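Food Waste at Home: What Gets Thrown Out and Why
Project report by Paweena Klinhom and Jummai Oyelaran
Hillholm, Jun 13, 2024

We wanted to know which foods households near our school throw away most often. We asked 20 households to keep a paper diary for 16 days. Each time food went in the trash, they wrote down what it was and the reason. Eight of the households also agreed to a short interview.

Fresh fruit and vegetables made up almost 40 percent of the entries. Bread came next, then leftovers. Meat was rarely thrown out, and the people we interviewed said they plan meals around it because it costs more.

The most common reason for tossing fruit was that it looked old. Apples were usually described as wrinkled or soft, bananas as too brown. Several people wrote that they had forgotten the fruit was there. 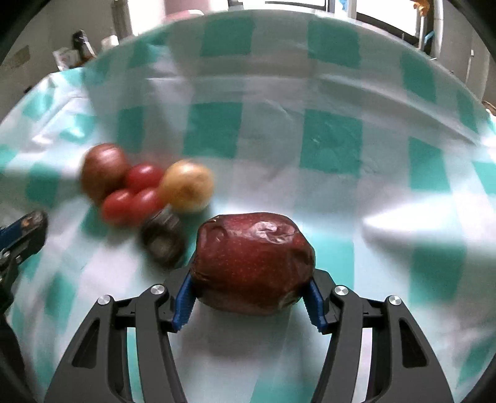
Is a wrinkled apple still safe to eat?

Wrinkling mostly means the apple has lost water through its skin. It can still be cooked or baked if there is no mold, rot or off smell, although the texture will be mealy.

Two families told us they make applesauce when fruit gets to this point. Another keeps a "use first" box in the refrigerator and said it helped more than a shopping list.

Our sample was small and all from one neighborhood. Some diaries had gaps on weekends, so the totals are probably low. We plan to repeat the project in September with a kitchen scale, so that we can compare weights as well as entries.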